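実演データ収集（ロボット学習）

実演データ収集（じつえんデータしゅうしゅう）とは、ロボットの学習システムに与える手本を集める作業のことである。人がロボットを動かして課題を行い、その間のカメラ映像、関節の角度、グリッパーの開き具合などを同じ時刻に合わせて記録する。集めた記録は、主に模倣学習の訓練に使われる。一回分の記録は「エピソード」または「軌道」と呼ばれ、この項目ではエピソードと書く。

目次
1 概要
2 操作の方法
3 記録の内容
4 Villixの収集手順
5 品質の確認
6 手首カメラの背景
7 関連項目

概要

模倣学習では、入力（主に画像）と、そのとき人が選んだ動作との対を多く用意する必要がある。文章や写真の学習データは既にあるものを集められる場合が多いが、ロボットの動作の記録はそのままの形では存在しないことが多い。そのため、課題を決め、物を並べ、操作者が一回ずつ実演するという手間のかかる作業になる。

手本の数だけでなく、その散らばり方も結果に影響する。同じ位置に置いた同じ布を何度もたたんだ記録だけで訓練すると、布が少しずれただけで動作が崩れることがある。この問題に対しては、エピソードの間に物の位置、向き、しわの形などを変える方法がとられる。変え方を操作者の気分に任せると偏りが出るので、配置表を前もって作っておく研究室もある。

操作の方法

操作の方法は大きく2種類に分けられる。一つは遠隔操作で、操作者は手元の装置を動かし、離れたアームがそれに従う。手元の装置には、小型の同じ形のアーム、仮想現実用のコントローラー、三次元マウスなどがある。もう一つは直接教示で、操作者がアームそのものを手で持って動かす。

遠隔操作では、操作者の体が作業台の近くに入らないので、映像に手が写りにくい。一方で、物に触れた感覚が伝わりにくく、慣れない人は強く握りすぎることが多い。直接教示は動きが自然になりやすいが、手や腕が外部カメラに写り、本番の映像と条件が違ってしまう。

記録の内容

一つのエピソードには、普通、次のものが含まれる。

手首カメラの映像
外部カメラの映像（使わない収集もある）
関節角度と手先の位置
グリッパーへの開閉の指令と、実際の開き幅
課題を短く述べた文
成功または失敗の印

映像と関節角度は記録の周期が違うため、時刻を合わせる処理が必要である。ずれが残ると、学習した動作が早すぎたり遅すぎたりする。指令の値と実際の値は両方残すことが望ましいとされる。柔らかい物をつかむとき、この二つの差が物の厚さの手がかりになるからである。

Villixの収集手順

Villixは、Stoltthorpeにある研究室が作った収集手順で、卓上での柔らかい物の取り扱いを対象とする。最初の案はKatalin Szilágyiが書き、後にZsolt Virágが時刻合わせの部分を直した。記録用のソフトウェアはStostelという名前で、手順書とは別に管理されている。

Villixでは、操作者は開始の前にグリッパーを決まった姿勢に戻し、開閉を一度行う。次に課題文を画面で確認し、記録を始める。途中で失敗しても、すぐには止めない。つかみ直して続けられる場合は続け、その部分に「回復」の印をつける。回復の動作を含む手本は、学習したロボットが小さな失敗から戻るために役立つと、手順書は説明している。

初期の収集では142件のエピソードが記録されたが、配置の変化が少なかった。このため、これらは訓練には使わず、操作者の練習の見本として残された。二回目の収集は11月に始まり、700件が記録された。確認の後に残ったのは692件である。除かれたものは、手首カメラの映像が途中で途切れたエピソードであった。

品質の確認

確認は、操作した人とは別の人が行う。Villixの手順書でこの部分を担当したZuweira Tettehは、確認者が映像を最後まで見ることを求めた。最後の場面だけを見ると、成功していても途中で台を押している例を見落とすからである。

成功の基準も文章で定めておく必要がある。「布がたたまれている」という基準だけでは、端のずれをどこまで許すかが人によって違う。Panagiotis Perićは二人の確認者の判定を比べ、意見が分かれたエピソードには第三の印「保留」をつける方法を提案した。保留のエピソードは捨てずに、基準を書き直した後にもう一度見る。

また、操作者ごとの癖も記録される。速い人と遅い人の手本を混ぜると、学習した動作の途中に不自然な停止が現れることがある。これに対し、停止している区間を切り取る処理がよく使われるが、切り取りすぎると、物が落ち着くのを待つ動作まで失われる。

手首カメラの背景

手首カメラの映像には、課題に関係のない物も多く入る。アームの向きが変わると背景も変わるため、学習システムが作業台の物の代わりに、背景の模様を位置の手がかりとして覚えてしまう場合がある。Krisztina Szénásiはこれを「背景への寄りかかり」と呼び、同じ課題を違う部屋でも収集することを勧めている。白い台にしわの寄った薄緑の布があり、その後ろの棚に赤いキャップのコーラや黄色い飲み物の瓶が何列も並ぶような視界では、色の強い部分は布よりも棚のほうに多い。右側の窓のように白く飛ぶほど明るい部分があれば、露出の設定も確かめておくべき点になる。これに対して、グリッパーの黒い本体と左右に広がる金属のリンクは、カメラとともに動くので、画像の中でほぼ同じ場所に残る。このためVillixでは、リンクの見える位置をカメラのずれを調べる目印として使い、収集の前後でその位置を比べている。

関連項目

模倣学習
遠隔操作
ロボットハンド
Oláhの配置表
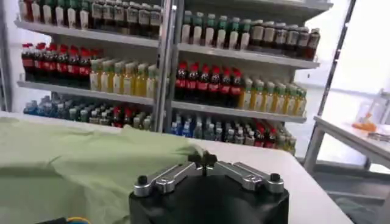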